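Taller Meritora. Curso de robótica en casa
Apuntes de la sesión 6: de la pinza impresa al primer agarre en simulación
Redacta: Mairéad Dunne
Versión del 20 de enero de 2020

Antes de empezar, dos cosas de intendencia. La llave del armario de las fuentes ya no está en el gancho de la puerta, hay que pedirla en el mostrador. Y los que dejasteis piezas en la impresora grande, por favor, pasad a recogerlas, que la bandeja de abajo está llena y el martes entra el grupo de carpintería.

En la sesión anterior nos quedamos con el brazo montado hasta la muñeca, y casi todos os llevasteis a casa el paquete de la pinza: los dos dedos, la guía lineal, el servo y la bolsita de tornillos. Si os falta algún tornillo no os preocupéis, que a mí me pasa en cada edición (tengo una caja de zapatos entera de repuestos, venid a verla, que da gusto). El plano de referencia sigue siendo el 1713 del cuaderno de Imemach. El otro que circula por el grupo, el 1001, es de la versión vieja y los agujeros de la guía no coinciden.

6.1 Montaje de la pinza

Presentad primero los dedos sobre la guía sin apretar nada y movedlos con la mano de un extremo a otro. Tienen que correr suaves todo el recorrido. Si rozan en algún punto, una pasada de lija fina por el canto interior suele bastar; lijad poco, probad, volved a lijar. Ya sé que es tentador coger la lima gorda y acabar antes, pero he visto dedos quedarse en nada por las prisas, y reimprimirlos es otra tarde de espera.

Una vez que corren bien, llevad el servo a su posición central antes de colocar el brazo de palanca. Conectadlo a la placa Chin, cargad el programa de centrado y esperad a que deje de moverse. Entonces sí, montad la palanca con los dedos a media apertura. El tornillo central va con una gota de fijador flojo, del que luego se puede soltar.

La apertura máxima de nuestra pinza es de 60 milímetros. Apuntadlo en la tapa del cuaderno, que lo vamos a usar toda la tarde.

6.2 Por qué pasamos por el simulador

El brazo de verdad lo conectaremos en la próxima sesión, con calma. Hoy probamos los movimientos en Pavorance, el simulador que instalamos en los portátiles del taller. Un choque contra la mesa en pantalla nos cuesta pulsar una tecla, mientras que en el banco nos cuesta un engranaje (y un susto, sobre todo de noche y con los vecinos arriba). Además, y esto me gusta mucho, los que todavía andáis peleando con el servo podéis seguir el ejercicio igual que los demás.

Para arrancar, abrid el proyecto de la sesión y comprobad tres valores: las unidades en metros, la gravedad activada y la altura de la mesa a cero. Si la mesa aparece hundida o el objeto sale volando nada más empezar, casi siempre es lo segundo o lo tercero. Guardad una copia con vuestro nombre antes de tocar nada.

6.3 El objeto tumbado

Practicar con un cubo está muy bien para el primer día, pero en una cocina las cosas no vienen en cubos. De modo que trabajamos con una taza volcada, que obliga a pensar por dónde se entra y qué hacemos con el asa. 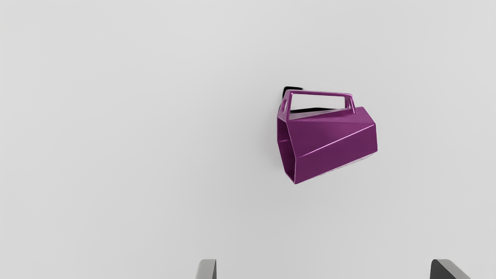 Figura 6.1. Simulación: taza facetada tumbada sobre la mesa, con el asa en la parte superior de la imagen y los dedos de la pinza separados.

Fijaos en que el cuerpo es hexagonal, hecho de caras planas. Eso cambia la manera de elegir el agarre: dos dedos planos apoyan mucho mejor sobre dos caras enfrentadas que sobre una arista, donde la pieza tiende a girar. La boca queda a la izquierda y la base a la derecha, así que el eje largo del cuerpo está más o menos atravesado respecto a los dedos. Antes de cerrar nada, decidid si giráis la muñeca o si preferís coger por el asa, y escribid la razón en el cuaderno. Las dos opciones me valen si están pensadas.

6.4 Ejercicio

Partid de la pinza abierta del todo. Medid en el simulador el ancho del cuerpo por la zona que hayáis elegido y comparadlo con la apertura que apuntasteis en la tapa. Acercaos despacio, cerrad, y levantad la taza un par de centímetros. Repetid con 2 orientaciones distintas de la muñeca y anotad en cuál se desliza menos.

Para el próximo día traed el cuaderno, la pinza terminada y, si tenéis, una taza de casa a la que no le tengáis mucho cariño.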